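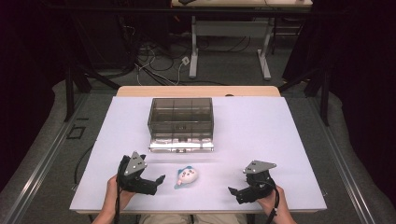
Tanvir Ranasinghe wrote after the first round that he still opens the hall closet before he remembers he gave most of it away, and that he would have liked someone to ask him about it a year later. So we are asking.

CALL FOR PARTICIPANTS
Keeping and Letting Go: A Study of Small Belongings at Home

Pererix is looking for adults in and near Rorden and Skirnness to take part in a study of what people keep when they move, downsize, or clear out a room. We are interested in small things: toys, letters, kitchen tools, souvenirs, cables, baby clothes, keys to doors you no longer use. Furniture and cars are not part of the study.

The first round had 106 participants, all of whom had moved within the past year. The second round is open to people who have moved and people who have stayed put. You do not need to be tidy. You do not need to be planning to get rid of anything, and we will not ask you to.

Who can take part

You can apply if you are 18 or older, live within the Rorden or Skirnness school districts, and have done at least one of these things since last October:

moved to a new home, including a move within the same building
cleared out a room, garage, attic, or storage unit
taken in belongings from a parent or other relative
had a child leave home, or come back

People who took part in the first round are welcome to apply again. Please say so on the form so we can match your answers. If two adults in the same home both want to join, each should fill out a separate form. We would like to hear from both, and you will be interviewed separately.

We especially need renters, people living in shared housing, and people over 70. The first round had too many homeowners in it. We also want more people from Skirnness, where only a few signed up last time, mostly from the streets near the ferry office.

You cannot take part if you work for a moving company, a storage company, or a paid organizing service. Former employees are fine.

What you will do

There are three parts.

First, a phone call to go over the study and answer your questions. We will ask who lives in your home and what you have moved or cleared out. The call is short, and you can stop at that point if you decide it is not for you.

Second, a home interview lasting 90 minutes. One interviewer will come to your home at a time you choose, including evenings. You will be asked to pick one drawer, shelf, box, or bag and talk through what is in it: where each thing came from, when you last used it, and who else in the home would care if it were gone. Please don't sort it before we come. We would much prefer to see it as it is.

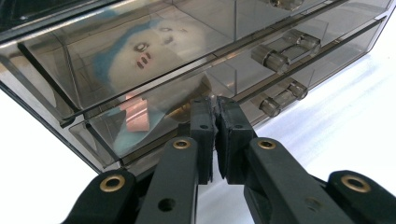 Plush toy in a smoky gray drawer organizer.

Third, a written diary that you keep for four weeks after the interview. You make an entry only when something comes into the home to stay or goes out for good. Groceries and mail don't count unless you decide to keep something. Most entries in the first round were one or two lines long, and that is enough. We supply a paper booklet, or you can send entries by email or text message. A few people forgot the diary for a week and filled it in from memory. If that happens, mark those entries and carry on.

Payment

You will receive 20 dollars after the interview and a further payment when you return the diary. The second amount is listed on the consent form, which we send before the phone call. Payment is by check or store card. You keep the interview payment even if you drop out during the diary weeks. Diary booklets come with a stamped envelope, so there is no postage to pay.

If you would rather be interviewed away from home, you can bring a box or bag to our office in Rorden. We cover bus fare and parking. Please keep it to something you can carry by yourself, as the stairs are narrow and the elevator is out until further notice. Participants who need step-free access can use a ground floor room two doors down. Tell us when you apply and we will book it.

Your privacy

Interviews are audio recorded and typed up with names and street names removed. The recordings are deleted once the typed version has been checked. With your permission we may photograph the drawer or shelf you choose. Photographs of people, family papers, medicine labels, and anything showing an address are not used. You can say no to photographs and still take part.

We do not give opinions on what anything is worth, and we will not pass your name to dealers, charities, or cleaning services. Some people in the first round asked for the number of a place that takes donations. The interviewer can leave a printed list with you if you ask for one.

Talking about belongings can bring up a death, a divorce, or a falling-out with family. You may skip any item or any question. You may also ask the interviewer to turn off the recorder and continue without it. Several people did, and their interviews were still useful to us.

Languages

Interviews can be held in English, Spanish, or Portuguese. The Portuguese interviews are done by a colleague who grew up in Bragança, and her hours are limited, so please list more than one time that works for you. Diaries can be written in any of the three languages. If you need a sign language interpreter, we will arrange one at no cost to you.

How to apply

Pick up a form at the front desk of the Pererix office in Rorden, or at the Skirnness library next to the tax forms. You can also ask for one by phone or email. The form is a single sheet, printed on both sides. Please fill in the back as well; last time many people missed it, and we had to call them for the rest.

Forms must reach us by 2024-04-21. We will answer every applicant by letter or email, whether or not there is a place for you. If more people apply than we can visit, we will choose by type of housing and by age so that the group is mixed, and keep the other names on a waiting list unless you ask us to take yours off.

A short written report goes to all participants when the study is finished. Check the box on the back of the form if you want it on paper.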